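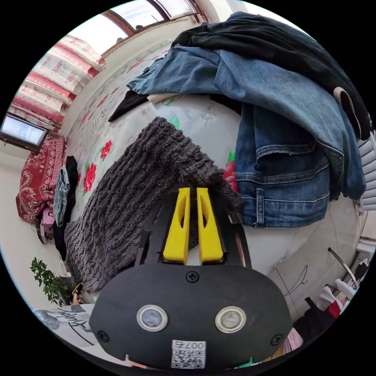 Ukmont, August

Open day at Nustari: bedroom station

Nustari opened its Ukmont flat to visitors for one afternoon, from 2 p.m. The programme covered the hand-held grippers used for recording household tasks, the bedroom station and a short talk on data handling. Two views from the bedroom station are on this page.

Bed with mixed clothing. Gripper 007, yellow fingers pointing towards the dark grey blanket. The heap on the right includes blue jeans and a lighter denim garment, with a black garment over the top.

The station is set up for cloth handling. Visitors were shown how an operator carries the gripper by hand through a task, so that the recording can later be used to train an arm with the same fingers. Twal supplies the recording software. A task at this station is logged as a numbered episode, and the count stood at 2121 when the doors opened.

Thick knitted and looped fabrics are kept in the set on purpose. They compress between the fingers, and the edge is hard to find from above. Denim is stiffer and holds a fold, but the seams can catch.
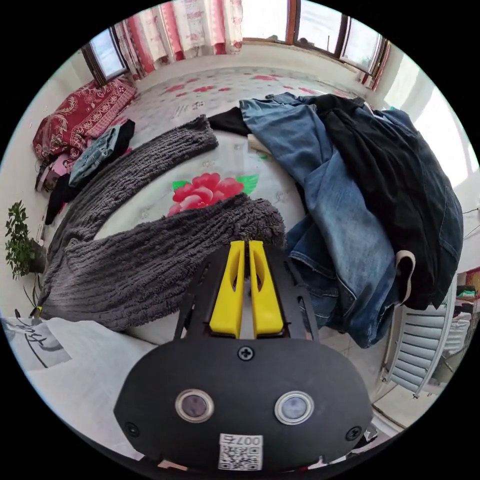

Episodes at the bedroom station are limited to 159 seconds. Anything longer is split at the next release of the cloth. Operators are asked to approach slowly, close fully and pause before lifting.

Same bed, fingers open and empty. The grey cloth lies in a curve almost all the way round the large printed rose, with the red paisley quilt folded against the wall on the left.

Patterned bedding was discussed at some length in the talk. Printed flowers give the tracking software plenty of fixed points, but a garment with a similar print is harder to separate from the sheet. Bresiler, who handle the labelling, check the outlines by hand in such cases.

Attendance over the afternoon was over 400, admitted in groups of eight. The kitchen station was on the same route and has its own gallery page. Slides from the talk are available from the Nustari front desk on request.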